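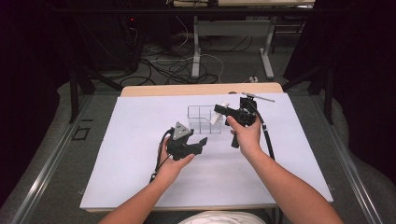

Small white piece, clear box with the dividers. Sorting table.

Parts sorting, Tarnham workshop, May

Quick page before I forget what we did. The spares drawer got tipped out for good this time, everything going into divided boxes, one kind per compartment. Pegs, spacers, shelf pins, the odd bits that came with the Skarnard shelving and never got used. 3000 pieces if you beleive the labels on the old bags. Only one picture up so far, rest to come when I get a minute.

Notes on the setup, for those who asked:

White board goes down first, on top of the wood tabletop. Small stuff rolls, and the dark pieces show up much better on it. White ones less so, need a second look before you clear the board.

Clear box in the middle, where both hands can get to it. We have 2 of these on the go, one for pegs and one for everything else. Dividers are handy, wish the compartments were a bit deeper.

60 minutes a go, then swap over. Longer than that and the spacers start ending up in with the pegs.

Still to do: lids, lables, and the Marar hinges, which are in a coffee tin and can stay there untill next time. Anything chipped goes in the scrap tub by the door, dont put it back in the box please.

More pics soon, Bariritz shelves next.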